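Povside音乐节组委会
2018年9月6日

关于本届Povside音乐节入场及演出安排的说明，分条发布如下，请已购票观众留意。
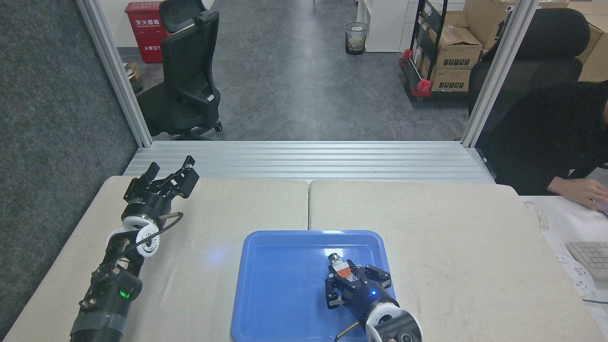
一、本届音乐节共设12处演出场地，主场地为Iltix音乐厅，可容纳观众3000人。其余场地以中小型现场为主，容量各不相同，满员后实行出一进一，持通票者亦须排队等候。

二、手环兑换处设于Iltix音乐厅东门外，中午开放。观众须出示电子票及有效身份证件，一人一证，不得代领。手环一经佩戴请勿自行取下，损坏或遗失恕不补发。

三、Vörös剧场原定于当晚举行的开幕专场，因舞台检修未能如期完成，现移至Trandis仓库。曲目与演出阵容不变，开场时间顺延至19时。Trandis仓库为全站席，可容纳约1000人。

四、已购Vörös剧场座席票的观众，可凭原票进入Trandis仓库，座席与站席的差价由售票平台原路退回。不接受场地变更者，可在演出开始前申请全额退款，逾期不再受理。

五、各场地之间步行可达，接驳车仅往返于Iltix音乐厅与Trandis仓库之间，末班车在最后一组演出结束后发出。周边道路停车位有限，请优先选择公共交通。

六、未满十四周岁的观众须由成年人陪同入场。晚间专场音量较大，不建议携带幼儿。入口处备有一次性耳塞，可向工作人员索取。

七、场内禁止携带玻璃容器、长柄雨伞及专业录音录像设备。寄存处按件收费，贵重物品请自行保管。媒体拍摄须佩戴本届证件，六月发放的预热演出证件不再有效。

八、无障碍通道设于Iltix音乐厅北侧，Trandis仓库设有轮椅观演区，名额有限，需提前预约。预约请私信本账号，注明场次及陪同人数。

九、完整演出时间表已置顶。如遇艺人临时调整，以本账号及各场地入口公告为准。退票事宜请联系原购票平台，本账号不代为办理。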